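The Left Finger

The report said the left finger had stayed closed for 37 seconds after release was called. Mirjam Strebel read that line in the van and again on the stairs, and by the time she got to the apartment door she had mostly decided it was a sensor.

She took her shoes off inside. Markos Kyriakidis was at the dining table with his right hand wrapped in a dish towel.

"It's fine," he said. "It's bruised."

"Let me see it."

He unwrapped it. There was a dark line across the base of the thumb, straight as a ruler mark. He could bend the thumb, slowly. She told him to keep the towel on and go get it looked at, and he said he would once they were done.

Brotwood had put the packing units out in people's homes in February. You took a pair of grippers, you sorted whatever was on your table into whatever box you had, and the company got its recordings. Markos had done more of it than anyone on the east side. Mirjam had no recordings to make. She did faults, and this was number 3158 in her list, most of which were loose cables.

"Tell me what you were doing," she said.

"Packing a box. Small stuff. The finger closed on a packet and I called release, and the right one let go and the left one didn't. So I reached in."

"With the power on."

"With the power on," he said.

She put the log up on her laptop. Release called, release confirmed. According to the machine, both fingers had opened at the same moment and nothing had happened to anybody.

She picked up the tools herself and ran it the way he had, over the same table, slowly, with Markos standing well back by the wall.

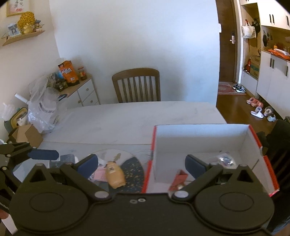 It took a long time to fail. She closed, released, closed, released. Markos read out the force figure from the laptop each time, and each time it was ordinary. She changed the angle. She changed what she was gripping. At one point he went to make coffee left-handed and she told him to stay where he could reach the switch.

Then the left finger stayed shut. There was no noise and no warning light. The screen said open.

"Cut it," she said, and he did.

Even with the power off the finger held. She worked it back with the handle of a screwdriver, a little at a time, and when it gave it gave all at once.

She opened the housing on a clean towel. The return spring had been replaced. It was a Gokari spring, a size too light, and someone at the Brendholm depot had signed for it on 2020-07-29 under the heading of routine service. The position signal came from the motor side, so it had no way of knowing where the finger was. It only knew where the finger had been told to go.

"How many of them have that spring?" Markos asked.

She was already looking. The depot had ordered 500.

She called the office and got Joshi, who had the night desk. He asked whether anyone was hurt, and she looked at Markos's hand and said yes. He asked whether it could wait for the morning meeting.

"No," she said. "Send the stop tonight. All of them."

"On one failure?"

"Check the returns bin. Anything marked sticky."

She heard him walk down the hall and come back. It took him a while. There were 4 in the bin, he said, all left fingers, all closed out as user error.

Neither of them spoke for a bit. Then he said he would send it, and she stayed on the line until the message came up on her own phone: stop work, power down, do not reach in.

Markos read it over her shoulder. "Do I still get paid for today?" he asked.

"I'll put it in the report," she said, and went to find her shoes – his hospital was on her way.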